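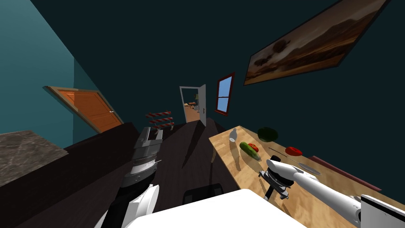

On 22 Dec 2023, Trodwood wrote:

> Did you ever get the right arm to stop drifting after a scene reset? Mine sits
> fine until I reload, then the gripper creeps down toward the table over a
> minute or so. No commands going out. I turned the joint gains up and it just
> creeps slower and buzzes. Also the fingers don't open all the way on first
> start, only after I've cycled them once. Is there an order to bringing the cell
> up that I'm missing? The readme stops at "load scene".
>
> And do you leave the produce on the table while you tune, or clear it?

Prev by Date Next by Date Prev by Thread Next by Thread Thread Index List Home

Yes, same thing here, took me most of a week. Short version: the gains are fine, put them back. It's the payload entry. Quick answer now, leaving for the train in a bit, so excuse the mess.

When Iretti reloads a scene it rereads the arm files but keeps the old tool mass from the session before. So if you had the other gripper on that side, or no gripper, gravity comp is working with the wrong number and the arm sags. Left and right have different grippers in our cell so we got bit on both sides, one sinking and one floating up. Floating is worse, you don't notice till it's way off.

Order I use now. Arms parked first, both, grippers empty:

1. Stop the sim all the way. Pause isn't enough, it has to be stop.
2. Load the room with no arms. Let it settle.
3. Load the left arm, then left tool, then write the tool mass by hand. Same for right. Don't do both arms and then both tools, the second tool load stomps on the first one's mass. (known, ticket 1527, open since May)
4. Step rate to 1000. If you leave it at the default the contact solver and the arm loop fight each other and that's your buzz, I'm pretty sure.
5. Gravity on. Watch the joint torques with zero command. Should go flat. If one keeps climbing your mass is still wrong, go back to 3.
6. Only now the fingers.

On the fingers — the Veter finger file has its zero at half open. No idea why. First open command gets clipped by the limit, second one goes through, which is exactly what you're seeing. I run a home cycle: open, close with nothing in there, open again, then save that as zero. Do it well up off the table or in free space. I did it once too low and the tips went into the tabletop and the solver threw the whole arm across the room.

Then look at them from the gripper's own end, wide open, before you put any object near them.
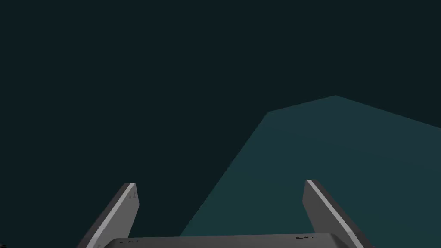 Veter fingers at full open, empty, seen from the base end.

What I check there: both fingers go all the way out, and neither one is passing through the base. Don't go by eye for tip height, the view can be a hair tilted and you'll chase an offset that isnt there. Read the two finger joints instead. They should match to the last digit or two. If they don't, the mimic joint didn't load and one finger is just along for the ride.

There's some broken black line stuff along the top of the base where the meshes meet. I left it. Looks to me like two faces fighting over the same spot, drawing only, the collision shapes are separate. If somebody has a cleaner mesh I'd take it.

On the produce: I leave it. The watermelon and the rest are asleep until something touches them so they cost nothing. Keep the arms off them in step 5 though, a finger resting on the cucumber will give you a torque that looks just like bad payload. Ask me how long I spent on that one.

Upkeep, if you want it. After any change to a tool file I redo 3 thru 6, no shortcuts. Otherwise once every eight resets or so I rerun the zero command check. It creeps a little even when its right, don't panic over the last decimals. Log file gets big, I cut it when I think of it.

One thing I haven't fixed. On the Kurtuluş build the right arm comes up with its forearm joint a full turn off. Looks normal, reads wrong, and the first move goes the long way around through everything. I set it by hand before gravity on. 184 lines of startup script and most of it is this kind of thing — will post it after the break once I take our paths out.

What's your step rate now? And which tool file, the one from the archive or the one that came with the scene? They have the same name and different masses, check that before anything else.

Back online after the holidays, reply to the list please and not to me direct, my other inbox is a mess.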